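Robots and chores: the FAQ

Quick answers to what lands in the inbox most. Updated when I get to it, usually Thursday.

Can a robot do my dishes yet?

No. Load a rack somebody laid out for it, slowly, sometimes. Pots, greasy pans, the fork stuck under the bowl, no.

What about laundry?

Folding towels, getting there. Greletti does a towel in 3 minutes on a good run. Fitted sheets, forget it. I can't do those either.

So what CAN they do?

Pick up and put down. Boring but that's most of the work on a shop floor. Sorting, bin to bin, parts onto a tray. Gatti has run a kitting cell for two years and the line people stopped noticing it, best review there is.

Why is putting away groceries so hard then? It's the same thing.

Sort of the same. Boxes are easy, food isn't.

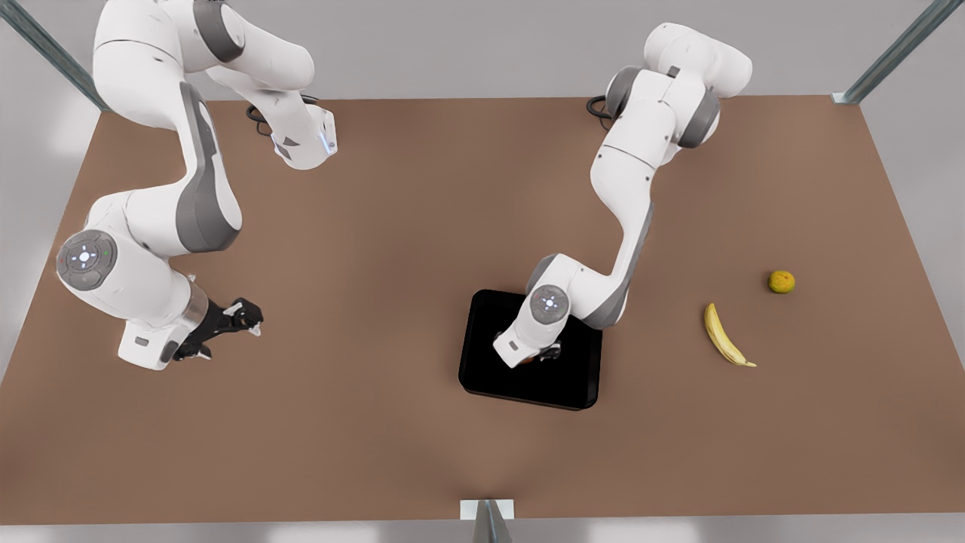 Grocery jobs fail on grip more than on brains. A hand that closes hard enough for a can will bruise a peach, and one set for peaches drops the can. Then shape. With a banana and an orange side by side next to a tray, you have one thing that's long and bent and one that wants to roll off, and the same two black fingers have to cope with both. Bestard tunes grip force per item, wich works until you buy something new.

Do two arms help?

Yes for bags, lids, anything you hold with one hand and open with the other. For moving single items, not much. Twice the cabling, more ways to bump into yourself.

Does simulation count?

Counts as practice. Festau trains in sim first, then loses a chunk of it on real tables. Ask for real-world numbers. 40 good runs out of 50 sounds fine until it's your eggs.

Should I wait to buy?

For the house, wait. Vacuum and mower, fine, buy those now. For a small shop with one dull repeat job, get a demo, and bring your own parts. Not theirs.

Who writes this?

Italo Dal Bello. Ex-packaging line, now mostly answering email. No vendor pays me. Corrections welcome, expecially if you run one of these things daily.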